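Home | News | Features | Interviews | Archive

When the grip lets go: a lost-clamp fault at Prutura

June 24, 2019
By the features desk

Print this page | E-mail this article

Peadar Mac Suibhne runs hardware testing at Prutura, where hand-held grippers are used to record wiping and tidying tasks for later use on robot arms.
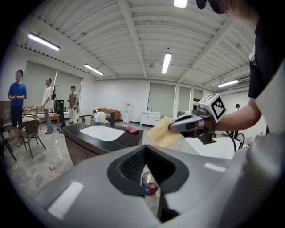

The fault first showed up in December, in a batch of wiping runs. The jaws would close on the sponge, hold for most of the stroke and then open by a few millimetres. The log showed no command to open.

"We blamed the operators," says Mac Suibhne. "The trigger has a light spring and people tire. So we changed the operators over more often, and the rate stayed where it was."

The rate was low. Of 1,000 recorded runs, 22 had a jaw opening that did not match the trigger. Most were short enough to pass the automatic check, which only looked at the jaw position at the start and end of each run.

"That check was mine," he says. "It was written for pick-and-place work, where the start and end tell you nearly everything. In wiping, the middle is the task."

The cause was a connector. The cable leaving the gripper hung in a loop, and when the wrist turned past a certain angle the loop pulled sideways on the plug. Contact was lost for up to 300 milliseconds. The jaw controller, built by Jellness to Prutura's drawings, treated a missing trigger signal as zero, and zero meant open.

Mac Suibhne regards the second part as the real fault. "Cables come loose. You plan for that. What the controller does next is a design decision, and we had left it at the default."

Nobody was hurt. He is less relaxed about what might have followed on a powered arm. The same controller was due to go on a Courtois arm carrying glassware, and a dropped glass near a person is a reportable matter under the firm's own rules. That work was stopped for 18 days.

The repair came in two parts. The plug was replaced with a locking type and the cable clipped to the body, leaving a little slack at the wrist. The controller now holds its last position when the signal is lost, sounds a tone and marks the run as bad.

Holding has a drawback. "If your finger is in the jaws, you don't want them to hold," he says. "We limited the closing force and added a manual release. I would still like the release to be bigger. You can't find it easily with gloves on."

The older recordings were checked again using the jaw position at every sample, and the affected runs were taken out. A second set, made at the Dreltmont site with the same cables, has yet to be gone through.

Asked whether he trusts the new plug, Mac Suibhne says it has been turned through the full wrist range on a bench rig without a dropout. "The rig turns it the same way each time. People don't. I'll want to see the logs from the next batch."

Print this page | E-mail this article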